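Re: [Hivmont list] Oiling the pale tables

On Monday Kojo Essien wrote:
> Two coats of the Sillier oil and the window end will stop fading.
> 1375 people on their forum swear by it.

I doubt it. People who paid for a can will swear by most things. The speckled grain looks fine to me as it is, and the bright part by the window is mostly daylight. Look at it again after dark before you buy anything.
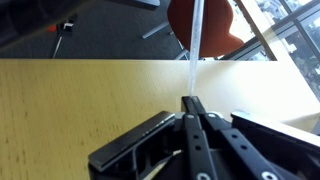 Kwame Eshun wrote back that he oiled his own desk in January and it went orange, so he'd want a test patch underneath first.

Fine by me, if somebody else does the sanding.

Akua Owusu

3 replies | 0 shares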